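Workshop Tips: Setting Up a Two-Arm Bench for Soft, Irregular Parts
Posted by Vitalii Hladun, Mar 12, 2021

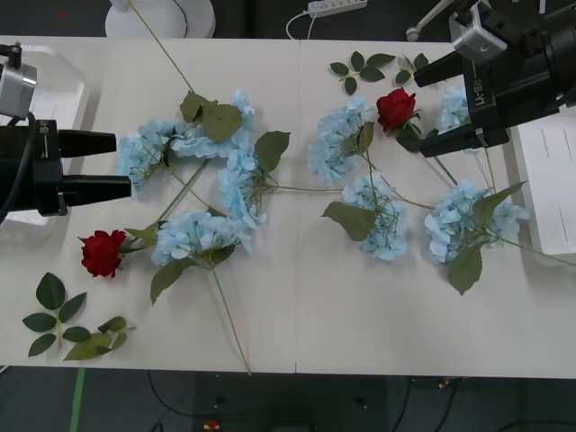
Both grippers over the flower set, the left one open: blue hydrangeas, two red roses, loose leaf sprigs.

Artificial flowers are a hard test for a shared-workshop arm build. Petals compress, stems spring back, and one hydrangea can drag its neighbors along.

Surface. Use a plain white top. If it is made from two panels, level them at the seam before calibrating. A step of 2 mm will catch a leaf edge. Recheck after moving the table.

Seam. Treat it as a visual landmark only. Do not use it as the dividing line between the left and right work zones. The zones should overlap, or stems lying across the middle get handled badly.

Fingers. Approach a bloom from the side with the fingers open, and close on the stem where one is exposed. Gripping the head works but flattens it. Our limit in the Julla config file is 81 for stems; the default of 131 creases the wire.

Small pieces. Keep loose sprigs away from the blooms for the first runs. Mix them in once single picks are reliable.

Cables. Leave slack for full wrist rotation, then cycle each joint by hand with the power off. Mark floor runs with colored tape. Keep power strips beyond the far edge of the table, out of the walking path.

Storage. Wired stems keep a bend. Lay them flat in the Trisik drawer, bin 938, and do not coil them.

Logging. Write down the layout before each run. In August we lost a set of results at the Cavville shop by resetting the table from memory.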